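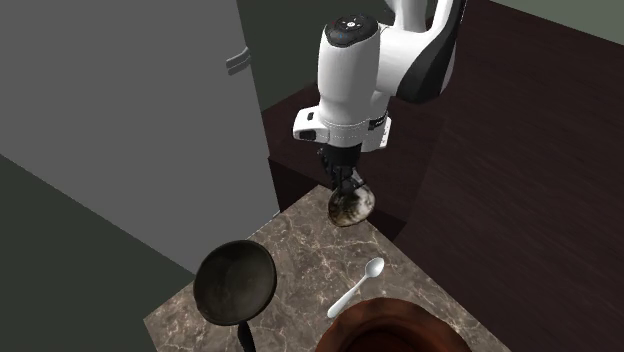
Grip fault reviewers wanted (part-time, fixed term)

Kastavix tests kitchen robot arms in simulation before any of the software reaches a real kitchen. In October our arm began letting go of things early. It would pick up a potato-sized item, lift it clear of the worktop and open its fingers before it got to the pan. The logs show 58 early releases in 1000 runs, and we do not yet know the cause.

We need two people to go through the recordings with us.

The work
You will watch simulated runs, mark the moment the grip fails and note what the arm was doing at the time. There are 238 recordings in the first batch. You will also check that the stop command was sent after each drop, as in several runs it was not.

What we ask for
Patience, clear written notes and a computer that can play video smoothly. Experience with robot arms or fault reports is useful but not required. You must be over 21.

Hours and place
Twelve hours a week for eight weeks, at our Droser Street office or from home. The training session is on a Saturday and is paid at the normal rate.

To apply, send a CV and a short covering note with the reference "Lolunine grip fault".

Contact us | © Kastavix | Back to top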